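Hadwood library to lend tools starting in November

Hadwood residents will be able to borrow drills, sanders, ladders and garden equipment from the public library starting in November, after the town council voted to fund a lending room in the basement of the Salminen Street branch.

The council approved $3000 for shelving, repairs and insurance paperwork. Most of the stock is already in hand. Residents dropped off 343 items during a collection drive over the summer, and library staff kept 21 power tools that passed an electrical check, along with most of the hand tools.

"We had people leaving rakes at the front door before we opened," said Lamai Panyasiri, the branch manager. "Some of it was too rusty to save. A lot of it had hardly been used."

Anyone with a Hadwood library card who is 18 or older can sign up. Borrowers will have to fill out a one-page form and watch a short safety video before taking out anything with a motor. Loans run for one week and can be renewed once if no one else is waiting. There is no charge, but late returns will cost $2 a day — the only late fee the library still collects.

Ladders and the two pressure washers must be reserved ahead of time and picked up at the back entrance on Nulerov Lane. Chainsaws will not be offered.

The idea came out of a survey the library ran last year. Of the 915 people who answered, more than half said they had put off a home repair for lack of the right tool. Several also asked for basic repair classes, and the first two, on patching drywall and fixing a dripping faucet, are planned for the new year.
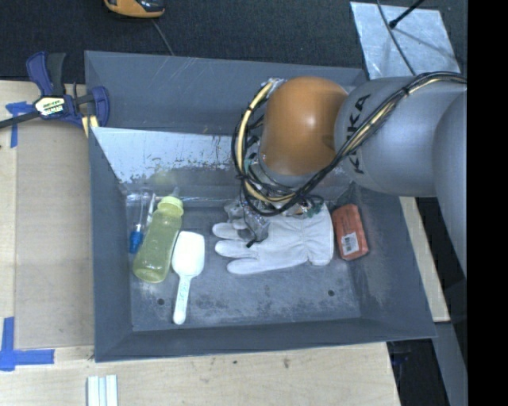 Tools will be checked in and out at the basement desk, and anything returned dirty or damaged will be set aside until staff can look it over. Small parts such as drill bits and sanding pads will be kept in bins on a table by the door. Panyasiri said she would like them to be deep with sloping sides, so that pieces slide to the middle. Borrowers are asked to return bits in the same case they came in.

The lending room will be open from 4 p.m. to 7 p.m. on weekdays. The Skenier branch will not lend tools, but returns can be left there during regular hours.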